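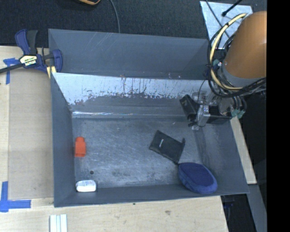 Test objects in the front bin, second bin behind it.

Review: Skilline two-finger gripper kit, six months on a home bin-picking build

Reviewed 2022-10-20

I bought the Skilline kit in January to finish a picking cell I'd been putting together in the garage. It cost $400 with the finger set, the cable harness and the mounting collar. Freight was extra. I've now used it enough to say where it's good and where it isn't.

The job is simple. The arm takes a thing out of the front bin and puts it in the one behind, then goes back for the next. I use whatever is lying around the house as test objects: small bottles, packets, pouches, zip cases. The bins are grey and sit on a timber benchtop, with a bar clamp on the left so they don't creep. Blue tape marks out a position on the bench beside them.

Assembly

It took me an evening. The instructions are a folded sheet with small drawings, and step 6 shows the collar the wrong way up. If your fingers close off-centre, turn the collar over before you touch any settings. The screws supplied were the right length and there were a couple of spares.

The harness is too long for a bench arm. I ended up with loops hanging under the wrist, and they catch on the bin rim if the arm comes in low from the right. Skilline sells a shorter harness, but it was out of stock each time I looked. I changed the approach path instead.

Picking

I logged 2,071 attempts, all with the standard fingers. Of those, 287 failed, and most of the failures were flat things. A rigid bottle is easy and can be lying at any angle. A padded case is fine if one side is tipped up against a wall. A fabric pouch flat on the floor is the worst, as the fingertips skate over the top or pinch a fold and lose it on the lift.

Corners are the other weak spot. The body of the gripper is wide next to the fingers, so a small packet hard up in a corner means the housing meets the wall first. Expect scratched bins. Mine are well scuffed on the floor and worn pale along the back wall, and I've stopped worrying about it.

Compared with the Pralldale

I had a Pralldale gripper on the same arm before this. It closed harder and was narrower, but it crushed cardboard and the controller dropped out when it got warm. The Skilline is gentler and hasn't dropped out once. The Birhane software talks to both, though you need to set the Skilline's travel limits by hand or it will try to open past its stop.

Support

Londmont is the local distributor. I emailed about a cracked fingertip and they posted a pair free of charge. The replacements fitted without recalibrating.

Verdict

Good value for a home build if your objects have some height to them. If you mainly need to pick up flat or floppy things, look at a suction cup first. I'd buy it again, with the short harness if it ever comes back in.

Four stars out of five.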